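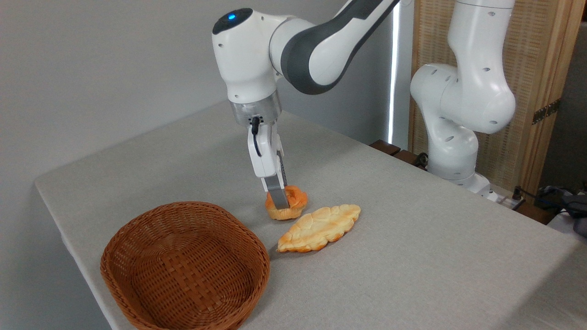 The Prasance oval basket, empty, on the grey table cloth with a round roll and a leaf-shaped pastry.

Kitchen & Table > Serving > Bread Baskets
Last updated 2/25/24

I've gone through a fair few bread baskets and most of them end up holding batteries or onions. The Prasance oval has stayed on my table since January, and I'm very fond of it!

First the colour, a warm reddish brown that sits beautifully against pale grey cloth. My old Haugen basket was a sort of washed-out straw and made every loaf look tired. Put something golden beside this one and you want to eat it straight away.

The weave is tight, on the sloping sides and across the flat bottom too. Crumbs mostly stay put, so I tip it over the sink, give it a tap and that's that. The rim is a little thicker than the rest and comfortable to grab when you're passing it down the table (we had 13 for lunch last month and it did the rounds more than once).

It cost me $39, and the Jesulel version in the same shop was $78. I went back and forth on that one. The Jesulel has a lid, and I know I'd have lost the lid.

Size is my one real grumble. It's good for rolls and small buns, and a flat leaf-shaped loaf will go in if you lay it lengthways, but a proper long baguette pokes out both ends. If you bake big, look at the Carska range, which goes up to something you could bath a cat in.

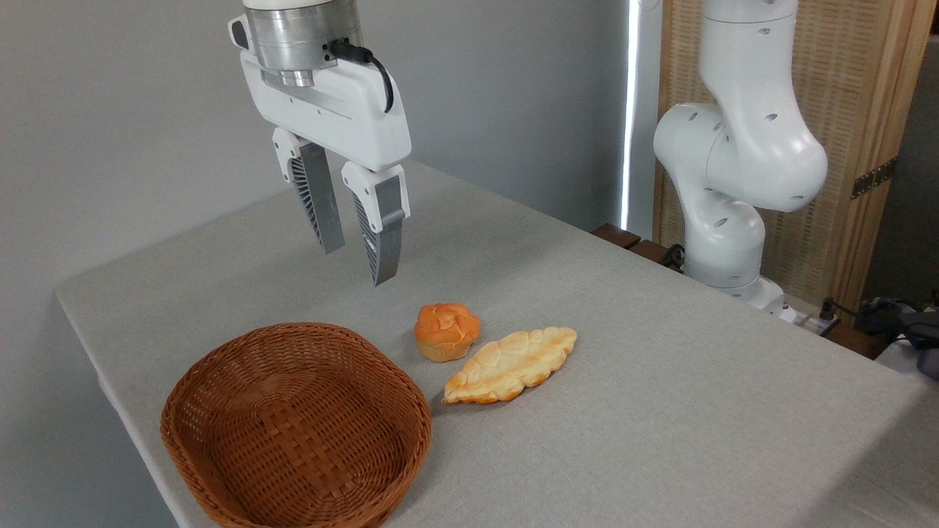

Basket with the small domed bun and the flat loaf, beside it on the cloth.

I line mine with a tea towel for anything buttery. Sticky glaze is a pain to get out of the gaps — I spent 15 minutes with an old toothbrush after a batch of honey buns — and the care card says no soaking. A damp cloth has been enough for everything else.

No loose ends so far, no creaking, and it doesn't slide about on cloth. I'd happily buy a second for fruit.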